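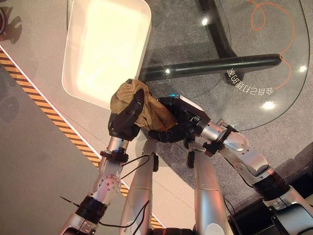
Drying Time and Residual Moisture of Cotton and Blended Fabrics in Shared Housing

Final report, Building Physics Project Course
Wirkdale, April 2019

Summary

Indoor drying of laundry adds a significant amount of water vapor to small apartments. This project measured how fast three common fabrics lose water when hung indoors, and compared the results with a simple evaporation model. Fabric weight and spacing on the rack had the largest effect on drying time. Room temperature had less effect than expected within the range tested. The model gave acceptable results for the first part of each run and poor results near the end.

1. Background

Student housing in Wirkdale is mostly made up of older buildings with natural ventilation. Many of the rooms have no balcony, and the shared dryers are in heavy use. Residents therefore dry clothes on racks in the room where they sleep. The water leaves the fabric and enters the room air, and part of it condenses on window frames and cold corners.

Earlier course reports have dealt with the building side of this problem, mainly wall insulation and vent size. The source side has received less attention. Our aim was to produce drying curves that a later group could use as input for a room moisture model.
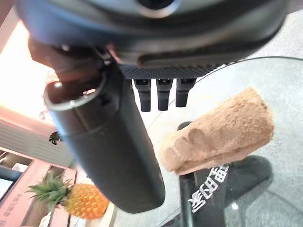 Mairéad Mac an tSaoi
Project lead, measurements and analysis

2. Materials

Three fabrics were tested: a plain cotton weave, a cotton terry, and a cotton-polyester blend. All pieces were cut from new stock and washed before use to remove any finish left from production. Each piece was hemmed so that loose threads would not affect the weight.

The dry weight of each piece was recorded after it had been left in the test room overnight. This is a conditioned weight and includes the moisture that cotton normally holds in room air. We chose it over oven-dry weight because it matches the point at which a person would call the laundry dry. The full load, made up of all pieces hung together, had a conditioned weight of 3,733 g.

3. Method

The test room was a storage room on the north side of the building with one door and no window. A rack was placed in the center and hung from a load cell, so that the total weight could be logged without touching the fabric. Air temperature and relative humidity were logged at rack height and near the door. The logging software was Imach, which the department already uses for the wall test rig.

Before each run the pieces were soaked, then spun in the same washing machine on the same setting. They were hung within a few minutes of the end of the spin cycle. The door was kept closed, and readings were taken every 40 seconds until the weight was stable.

Two spacings were used. In the wide setup, every second bar of the rack was left open. In the narrow setup, all bars were used and neighboring pieces nearly touched. Runs with visible contact between pieces were repeated.

Darragh Ó Ceallaigh built the load cell mount and carried out the calibration. Roos Van Rooij prepared the fabric and kept the run log.

4. Results

All drying curves had the same general shape. After a short settling period the weight fell at a nearly constant rate. The rate then dropped off as the surface of the fabric dried out and the remaining water had to move from inside the yarn.

The plain weave dried first in the wide setup, at 313 minutes. The terry took 646 minutes under the same conditions. The blend held less water after spinning than either of the cotton fabrics and lost it at a similar rate, so its curve was short – the constant-rate part covers most of it.

Narrow spacing slowed every fabric. The terry was affected most. Humidity readings taken between the pieces were well above those near the door for the first half of each narrow run, which points to poor air exchange inside the rack.

5. Discussion

The model assumes a wet surface and a fixed transfer coefficient. Both assumptions hold early in the run and fail later. Adding a second stage with a falling rate would improve the fit, but it requires a critical moisture content for each fabric, and our data are too coarse near the transition to set this value with confidence.

The closed room is also a limitation. Humidity rose during each run and reduced the drying rate, so the times given above should not be applied directly to a ventilated bedroom. The load cell drifted slightly over long runs. We corrected for this with a linear term based on readings taken before and after each run.

6. Further work

A repeat of the terry runs with a small fan would separate the effect of spacing from the effect of still air. Kumudini Gunawardena has suggested using the ventilated room next to the wall test rig, where the air change rate can be set. The run log and calibration sheets are stored with the project files under the name Satti.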